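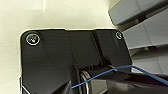 Trandham Community Reading Program
Interim Progress Report to the Hollent Fund
Reporting period: September through February

1. Purpose of this report

This report is submitted under the terms of the grant agreement between the Trandham Library District and the Hollent Fund. It covers the first half of the grant year and describes the work completed at the Trandham main library and the Grurkholm branch, the changes made to the original plan, and the work scheduled for the remaining months. A financial statement is sent separately by the District's business office.

The grant supports evening reading instruction for adults who left school early or who are learning to read in English for the first time. It also pays for a lending collection of easy reading books chosen for adult readers. No part of the grant is used for the District's regular staffing or for the children's department.

2. Enrollment and attendance

A total of 344 adults registered during the reporting period. Registration was heaviest in September and again in January, which matches the pattern the District has seen with its other evening classes. December was slow, as expected, and both sites closed for the final part of that month.

Attendance at the main library remained steady through the fall. At Grurkholm it dropped in November, when the county changed its evening bus schedule and the last departure moved to 8:10 p.m. Classes at the branch had been ending at 8:30. After speaking with learners, the branch moved its start time forward to 6:15 p.m. and shortened the break. Attendance recovered in January, although several learners who work day shifts in Ajayi told the branch that the earlier start is difficult for them. The District has not found a schedule that suits both groups and would welcome the Fund's advice on how other grantees have handled the matter.

Registration forms were revised in October. The first version asked for the highest grade completed, and a number of learners left the question blank. The current version asks learners what they would like to be able to read, with room for more than one answer. Common answers include mail from a child's school, work notices, medicine labels, and the Bible. Instructors now use these answers when choosing material for the first month of class.

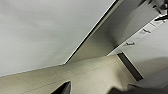

A learner at the Grurkholm branch wrote on the January comment form that she wanted the books to go home with her for longer than the usual loan, because she reads on her breaks and does not always finish. Similar requests were received at the main library. The loan period for the adult easy reading collection has been extended, and overdue fines on these titles have been dropped for the length of the grant.

3. Instruction

Each site offers two levels. The first is for learners who are working on letter sounds and short words. The second is for those who can read a simple paragraph but have trouble with longer text. Placement is decided in a private conversation with an instructor, and learners may change levels at any time during the term.

The original proposal called for a printed workbook to be used at both levels. Instructors reported in October that the workbook moved too quickly for the first level and contained too little practice with vowel pairs. The District has kept the workbook for the second level and replaced it at the first level with sheets prepared by the instructors themselves. These sheets have been collected in a binder at each site so that substitute instructors can follow the same order. The binders still need to be proofread, and the Grurkholm copy is missing several lessons from the middle of the sequence. Both problems will be corrected before the spring term.

Instructor training took place before the start of the fall term and again in January. The January session dealt mainly with how to help a learner who reads words correctly but cannot retell what was read. The trainers' notes have been added to the binders.

4. Lending collection

The District purchased 50 new titles for the collection, in multiple copies where the budget allowed. Fiction was chosen with care, as many books sold for new readers are written with children in mind. Short mysteries and family stories have been borrowed most often. Books on cooking and car repair have also done well. The set of graded biographies has been borrowed very little, and no further titles of that kind will be ordered.

At the main library the collection was first placed near the children's room, where there was open shelving. Learners were reluctant to browse there. It was moved in November to the shelves beside the newspapers, and borrowing rose in the weeks that followed. The Grurkholm collection has been beside the front desk from the start.

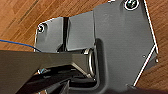 One instructor has asked that audio recordings be offered with the printed books, so that learners can follow the text at home at their own pace. The District supports this request. Recordings are available from the publisher for part of the collection, and the cost can be met from money set aside for printing, which was not fully spent after the workbook order was reduced. A formal request to move these funds will be sent to the Fund's office in March.

5. Difficulties

Child care continues to be the reason most often given for missed classes. The grant does not cover child care, and the District's insurance does not allow staff to supervise young children during evening hours. The main library has begun holding a family story hour during the first-level class, with parents' agreement that another adult must stay with the child. This helps some families but not those with one parent at home.

Reading assessments were given later than planned. They were to be completed in December and were finished in February. Results will therefore appear in the final report — the District regrets the delay and has already scheduled the spring assessments.

6. Work planned for the second half of the year

The spring term begins in March at both sites. The District will complete the lesson binders, add the audio recordings if the transfer is approved, and open a daytime class at the main library for learners who work evenings. Discussions are under way with the town of Ajayi about the use of a meeting room for a weekend class. The room is available, but the fee has not been settled.

The final report will be submitted in September, together with the assessment results and a full list of titles purchased.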